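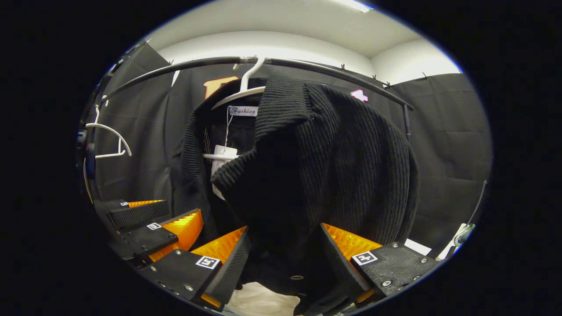 A black ribbed sweater on its hanger, with hand-held grippers at work.

Budget for the hangers, too

Opinion, 2018-05-16

Every spring, when the money for the coming year gets divided up, I find myself in the same friendly argument. Someone has seen a gripper they like, someone else has seen a better one, and the two of them go back and forth over the price for most of an afternoon while the coffee goes cold. I enjoy these arguments, I'll admit it, and I've started a few of them myself. But I have come to believe that we spend our worrying on the wrong line of the budget, and I'd like to make the case for the dull lines underneath.

I plan equipment for a small workshop in Prillberg, where we study how clothes can be handled by machine. Our project is called Plandillow (please don't ask me where the name came from, I've heard three stories and believe none of them). When I wrote its first equipment plan, nearly all of the sheet was taken up by tools. Grippers, spare fingers, mounts, cables, a computer. At the very bottom I had put one line that said "clothing, rail, misc." and next to it a figure so small I'm embarrassed to repeat it here.

That line was gone by August. I had pictured garments as something you simply have, the way you have air, and anyone who has ever raised a teenager could have told me otherwise! A sweater that gets gripped and pulled and hung up again all day goes out of shape. A T-shirt is cheap and forgiving, but it teaches you very little about a thick collar or a heavy rib knit, so you need both, and you need them in more than one size. We ended up buying 77 garments in that first year, and I had planned for 30.

Then there are hangers. I used to think a hanger was a hanger. Ours came in packs of 10 from a supplier called Brudo, and I was so pleased with the price that I didn't look at the shape of the hook or ask whether the next batch would match the first. It didn't. The new ones sat differently on the rail, and a good many careful notes about how to approach the shoulder had to be written over again.

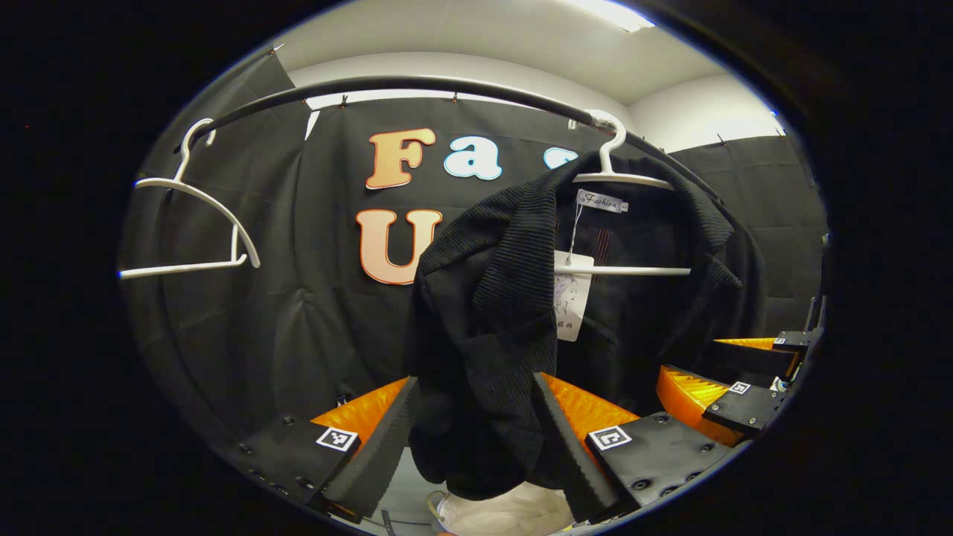
So my first plea to anyone putting together a plan like ours is a simple one. Give the ordinary things their own lines, with their own totals, and let a person who does the daily work fill those lines in. I mean the rail and the curtains and the clips that hold the curtains up, and the lamp that somebody will want once the afternoons get dark. At the Urbonaitė building, where we rent our rooms, I walked through with a notepad and wrote down every item the team touched that had never appeared in a budget. The list came to 132 entries, and I had approved every one of those purchases out of petty cash without noticing the sum.

My second plea is about time, and here I know I'll lose a few friends. When a quote arrives for a tool, the price covers the tool. It doesn't cover the hours a person spends holding it, learning how hard to close it on a soft hem, or waiting while a cracked finger is swapped for a good one. Those hours belong in the plan next to the hardware, in plain sight, where the people who sign the checks can see them. I have been told this makes a project look expensive. Well, it is expensive, and I'd much prefer to hear the gasp in the spring than in the fall.

I'm not against buying good tools, and I hope no one reads me that way. A poor gripper will waste more of your year than a poor hanger will. But if you offered me the choice today between the next model up and a full closet with a person given enough hours to work through it, I would take the closet and keep last year's grippers going a while longer. Next year's sheet is open on my desk as I write, and clothing has moved up to the second line.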